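Slide 1 – title. Wait for the door to close. Say hi, say thanks to Tsion Wubshet for the intro, skip the joke about the parking.

Slide 2 – My grandmother's house in Gundeck had 13 pieces of painted furniture, and I hated every one of them as a kid. Ask who grew up with something curly and white in the bedroom. Let them laugh, don't rush it!

Slide 3 – Quick history. Rococo starts as a French court thing, gets copied everywhere, gets cheaper, ends up in catalogs. Don't get stuck on shells and scrolls again (I lost four minutes on that in Steinbach).

Slide 4 – The Claltemero sale. 201 lots, 27 of them dressing tables. Vilgot Halvorsen bought two and stripped one back to bare wood, and I still think he shouldn't have. Pause for grumbling.

Slide 5 – Why white? Light, mostly, and fashion – a bedroom with one small window needs all the help it can get. Then straight into the pictures, a few seconds each.

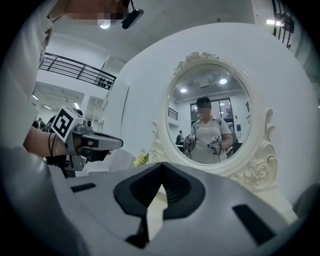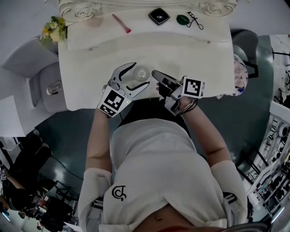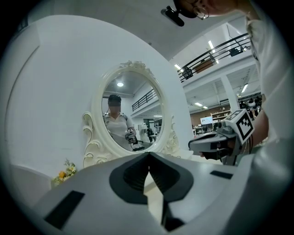 Last two: white vanity tables, with carving on the backboard in one and around the oval mirror in the other.

Slide 6 – Questions. Water first.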